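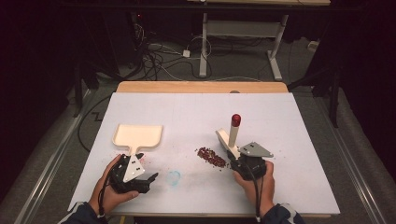
I have wanted a robot to clean my kitchen since I was nine, so when Dreltitix invited me out to its lab in Jultevthorpe last April, I was in the car before I'd finished reading the email. I pictured dishes! Laundry! What I got was a dustpan, a little hand broom and a spill of beans or grains.

The people there teach sweeping by doing it themselves, with a gripper in each hand, over and over. They had logged 2251 sweeps when I visited and wanted 3000 before the summer. I asked for a turn (of course I did) and wow, it's hard. You lose your fingertips completely. The broom wants to twist, the pan wants to tip, and the last few beans skitter off wherever they like. My best run took 34 seconds. At home I'd do it in five, while on the phone.

Then they let the robot try. It got the big pile into the pan nicely, and I may have clapped. After that it spent ages chasing one stray bean, gave up, and parked itself with the pan tilted just enough to let a few roll back out.

Over at Spanos, where they're working on shop floors, I heard much the same story with metal shavings. Their machine, the Kekonside, does fine along a straight bench and gets lost around table legs. They figure 18 months until a paying customer has one. I'd add a year, maybe two.

So no, I'm not getting rid of my broom yet. I did come home and sweep under the stove, though, and it took me three tries to get all the rice.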